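Section 4: Placing the Unit and First Start

This section covers the Voresance room air cleaner, models Ostov and Toledo. Read Section 2 (Electrical Safety) before you plug in the unit.

4.1 Choosing a location

1. Place the unit on a hard, level floor. Thick carpet can block the lower intake.
2. Leave 16 inches of open space on all sides and 22 inches above the top grille.
3. Keep the unit out of direct sunlight and away from heaters and stoves.
4. Check that curtains and loose paper cannot be drawn against the intake.

Note: In a living room, a spot near the seating works well. Low furniture does not affect airflow if the clearances in step 2 are kept.

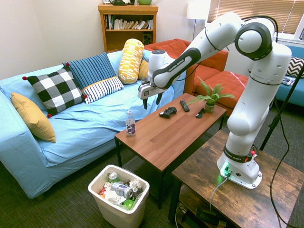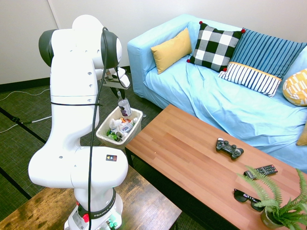
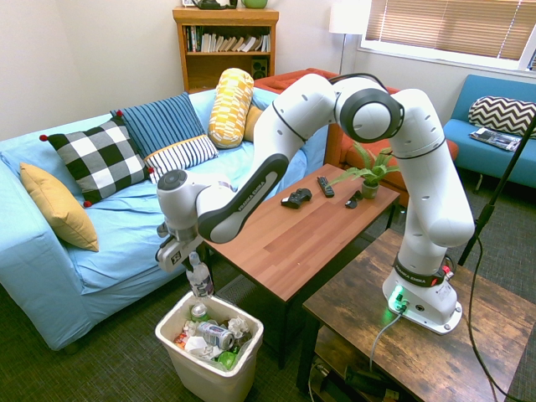
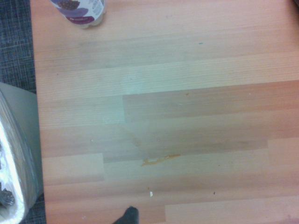
CAUTION: Do not place the unit on a table, shelf or chair. It may tip over when the fan changes speed.

4.2 Installing the filter

The filter is shipped inside the unit in a sealed plastic bag. The unit will run with the bag in place, but it will not clean the air and the motor may overheat.

1. Make sure the unit is unplugged.
2. Press the 2 tabs on the rear cover and pull the cover toward you.
3. Remove the filter and take off the bag. Throw the bag away at once. Plastic bags are a suffocation hazard to small children.
4. Slide the filter back in with the pull strap facing out.
5. Set the bottom edge of the cover in its slots and push the top until both tabs click.

4.3 First start

1. Plug the cord directly into a wall outlet. Do not use an extension cord.
2. Press POWER. The display lights and the fan starts on Low.
3. Press and hold RESET for five seconds to set the filter counter to zero.
4. Run the unit on High for one hour with the doors and windows closed.

A slight smell from the new filter is normal during the first day of use. If it continues, turn the unit off and see Section 7.

4.4 Filter counter

The counter records hours of fan operation. At 3000 hours the FILTER light turns amber and stays on until the counter is reset. Homes with pets or smokers may need a new filter sooner.

Use only Cudis replacement filters. Do not wash the filter or clean it with a vacuum.

Toledo model only: the counter is also shown in the Settings menu, under Maintenance. If the power goes out, the count is kept, but the clock must be set again as described in Section 5.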